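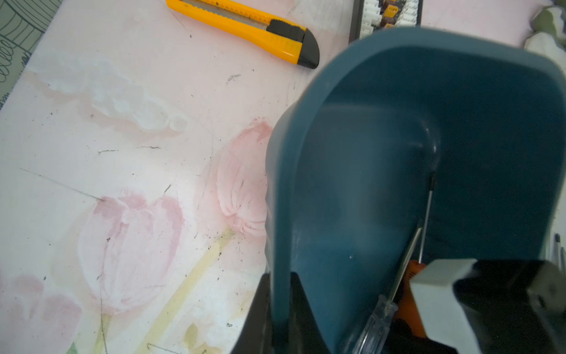 Looking after the two-arm cell

The two-arm cell has had its first proper service since April, and Kausar Swati has asked me to write down what was done, so that the rest of you don't have to come and ask her (though she is very nice about it when you do!).

She and Daniyal Farooqui started with the base plates. Each arm is bolted to the aluminum rail along the front, and after 382 hours of picking up hand tools and putting them down again, 2 of the bolts had worked a little loose – hardly anything, but enough to send the right arm's grip slightly wide. They were tightened, and the arms were lined up again from scratch.

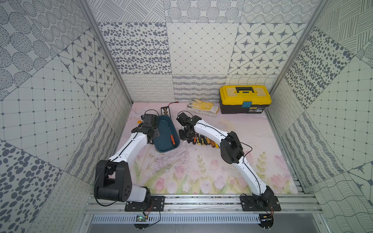 Cables came next, and these do need a kind eye. Leave a good loop at the shoulder and the elbow, please, and look it over before you switch on, as a cable pulled tight in a long reach won't last the winter. Jawad Magsi has put spare ones in the Marwat cupboard, second shelf, behind the tape.

After that it was gripper fingers wiped down, a slow run with the screwdrivers and the teal tray, and then tea. The next service is due in 19 weeks. If an arm starts to sound rough before then, stop it and find Daniyal, or leave him a note on the Umell bench.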